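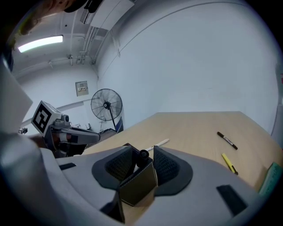
Friday, January 12, 2024

Gnocchi, third batch. Baked the potatoes this time and riced them while still hot. 827 g after ricing, 1 egg yolk, flour added by the spoonful until the dough stopped sticking to the board. Stopped sooner than last time.

Boiled a test piece first. Held together, a bit soft in the middle, so the rest got another 30 seconds. Joanne Inskip liked the ridged ones better with butter and sage. I could not tell much difference.

Froze 500 g flat on a tray. Next: same dough without the yolk, and salt the water more.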